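Notebook, February, bread bench

Third go at the rye starter for Lindalva. The Bridlow flour was weighed out at 7:30 a.m., 698 g after sifting, and mixed with the leftover levain from the fridge jar. The jar had a gray skin on top. Scraped it off and used what was underneath. Smell was fine, a bit sharp, like apple peel.

Room was cold again. The dial by the door said 19 C when I came in and had not moved by lunch. Dirceu wants the proofing cabinet left off until the new fuse arrives, so bulk went slow. Folded four times instead of three.
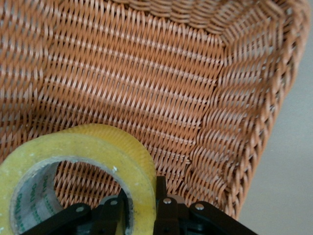

Shaping was at 2 p.m. The dough held together better than last time but still spread when I turned it out. Musa thinks I am adding the salt too early and I have nothing to prove him wrong. Proofing bare in wicker is still an open question. Rye gets into a tight diagonal weave like that one and stays there, and a thick braided rim is worse, with all those twists to brush out. I used a floured cloth for both loaves and will keep doing so until someone shows me a better way.

Oven next. Stone preheated for 40 minutes, steam pan on the bottom shelf. Loaf A went in first, scored once down the middle. Loaf B went in unscored, which was Vanderleia's request – she wants to see where it splits by itself. 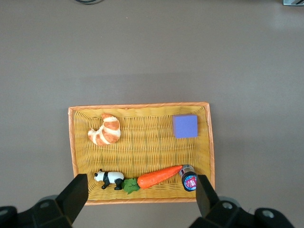

B split along the side, low down, the whole length of the loaf. A opened on the cut and nowhere else. Crust on both was too pale at the end of the timer, so they had another six minutes with the door cracked. Knocked on the bottoms and they sounded hollow.

Left to cool overnight before cutting. Rye cut warm gums up the knife.

To do: order more of the Livdale salt, ask Duván if he took the long thermometer, feed the jar before going home. Try the next batch with the salt held back until the second fold.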